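Vomeck releases new grasp planner for mixed-item bins

Zhong, the bin-picking software maintained at Istholm, has a new planning module this August

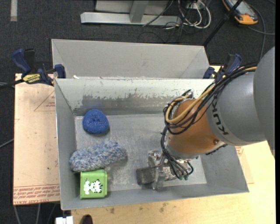 What does the new planner do differently?

It scores each possible grasp together with the arm path needed to reach it, where the old version picked the best grasp first and looked for a path afterwards. A grasp that would bring the wrist too close to a bin wall is now dropped before any motion is worked out.

Vomeck, which develops the software at its Istholm office, said the change came from repeated complaints by users with steep-sided bins. The old planner would often choose a good grasp near a corner, fail to find a path, and start again from the beginning.

"Most of the waiting was the planner arguing with itself," said Wim Meijer, who leads the planning work. "We moved the collision check forward and a lot of that went away."

The team ran 2,912 picks on its own test bins before the release, using soft, boxed and irregular items mixed together. Median planning time per pick came down to 452 milliseconds, from 900 with the previous version. Failed grasps were not much changed, and Meijer said that part depends more on perception than on planning.

Soft items remain the weak spot. The depth data on fluffy or loosely wound objects is noisy, and the planner still treats their outer surface as solid. Femke Aerts, who looks after the perception side, is working on a confidence map that would let the gripper close further into such objects — it is not part of this release.

The update also adds a replay tool. Users can load the log of a failed pick, step through the rejected grasps and see which check ruled each one out. Logs are kept for 5 days by default and the setting can be changed in the configuration file.

Existing bin models will load without changes, but custom gripper files need a new clearance value for cables and fittings on the wrist. A conversion script is included. Users at the Plullbridge site have been running the module since the test phase and will move to the full release later in the month.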